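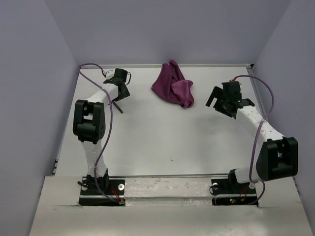
Re: [hendow-users] Threshold pace reset after import

On the question of why the plan drops to base volume after a history import:

> I moved my run history from Tetico to Hendow last month. The import
> log says 3096 activities were read and none were rejected. The
> next morning my threshold heart rate had gone from 171 to blank and
> the plan had put me back on the beginner block. Is the history
> used at all, or do I have to do the field test again?

The history is used, but only in part. Hendow reads distance, time and heart rate from each imported file. It does not read the athlete settings, as Tetico keeps those outside the activity files. A blank threshold makes the planner fall back to the default block, whatever the mileage says.

You do not need to repeat the test. Enter 171 by hand under Athlete > Zones, save, and then run Rebuild Load from the same page. The order matters. If you rebuild first, every session is scored without a threshold and the fitness curve comes out flat. Running it a second time after the value is saved will fix that.

Two other points.

The load model looks back 60 days. Anything older shows in the charts but has no effect on the plan. If you had a long break before the import, a low starting volume is the correct result and should be left alone.

Intervals recorded with manual laps come across as one block unless "keep laps" was ticked at import. This changes the zone totals more than people expect - a set of 4 hard repeats with easy jogging between them will be scored as a steady run at the average heart rate. There is no way to repair it in place. Delete the affected sessions and import them again with the box ticked.

I have not tested any of this with files from a Hämäläinen chest strap. The Prunberg build writes heart rate in a separate stream, and the importer used to skip it without a warning. If your heart rate chart is empty for those sessions, please post the import log to the list.

Filed under: Import and Export, Heart Rate Zones, Training Plans

Last updated: February

Contact the list owner | Copyright Hendow Users List | Back to top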